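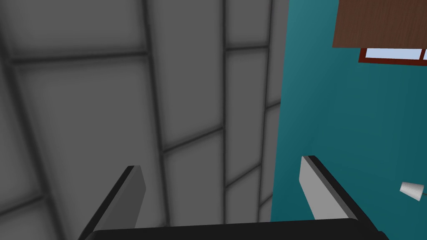
Can you build a useful robot arm at home for the price of a decent washing machine? You can build an arm. The useful part is still waiting, and I have now spent enough evenings with people who own one to doubt it will turn up soon.

4 min read

Home Features Workshop Letters Subscribe

Carola Lindemann keeps hers in the back half of a shared workshop in Plonden, clamped to a bench between a pillar drill and somebody's half-stripped moped. It is a Wallach kit, bought second-hand in May with two motors missing. She has replaced those, rewired the base and thrown away the instructions, which she says were written for a different arm.

Her plan is modest. She wants it to pick up a mug and put it on a shelf. Before the real arm gets a go, the job is practised on a computer, in a made-up room with coloured walls and a two-fingered gripper, where nothing breaks and nobody has to sweep up. The software is called Nirnlow and it is free. Her best result there was 90 mugs shelved in a row.

On the bench she has managed three.

"The room on the screen is very polite," she told me. "The table doesn't wobble. The cable never gets caught on the drill."

I have heard a good deal about this gap from people selling things, and they tend to describe it as nearly closed. Gunther Mühlbauer, who rents the bench opposite and has built 11 arms of one sort or another, laughed when I passed this on. He thinks the practice rooms are fine for finding out whether your elbow joint will hit the table. For grip he trusts a kitchen scale and a bag of rice.

His own fingers (the arm's, I mean) are cut from aluminium strip and faced with bicycle inner tube. They close slowly and with a noise like a stiff drawer. They did hold my glasses case, twice, and on the third try posted it neatly into the sawdust bin.

We use cookies to improve your reading experience. Manage preferences

None of this is cheap, whatever the forums say. Kits are priced without a power supply, and the power supply is where Lindemann's first budget died. Then there is the time. She reckons on two evenings a week, and one of those goes on finding out what came loose since the last.

Britta Kleinschmidt, who runs the workshop's beginners' night, has stopped recommending arms as a first project. She steers people towards a motorised blind or a plant waterer — dull things that work by the weekend. Most of them come back. The arm people, she says, often leave a box under the bench and an unpaid locker.

I asked Lindemann whether the mug was worth it. She was tightening a grub screw at the time and didn't look up. She would like to try a heavier mug next, she said, once the wrist stops drooping.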